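Relabeling the spare parts drawers

The old drawers in the workshop had labels made with a thermal printer, and after two summers most of them had faded to pale gray. I finished replacing them on 5/31/18. These are my notes on what I changed.

The first system was alphabetical. It works for a catalog and poorly for hardware, where M4 washers end up nowhere near M4 bolts. Ravinder Perron suggested sorting by thread size first and part type second, and I have used that for everything up to M8. Larger sizes go in one deep drawer with dividers.

The cabinet is a Vernent with 30 drawers. Eleven held parts I had not touched in years, so the working set came down to 19. Labels are now laser printed on matte polyester, 400 to the box, in black on white. I tested one with acetone and the text smeared. Isopropyl alcohol had no effect – good enough for a fastener drawer.
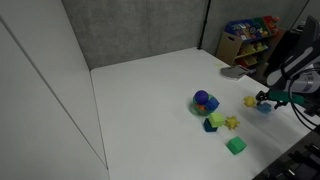

Color coding was the last decision. I had planned a color for each thread size, then dropped it after mixing up two similar blues under the shop lights. Color does better with a few broad groups and bins that differ strongly, like the blue, green, red and yellow ones on the toy shelf behind the white table. I settled on red for metric, green for inch and yellow for electrical, applied as a stripe along the bottom of each label. Wood screws have no stripe.

Still to do: the resistor drawers, probably in August.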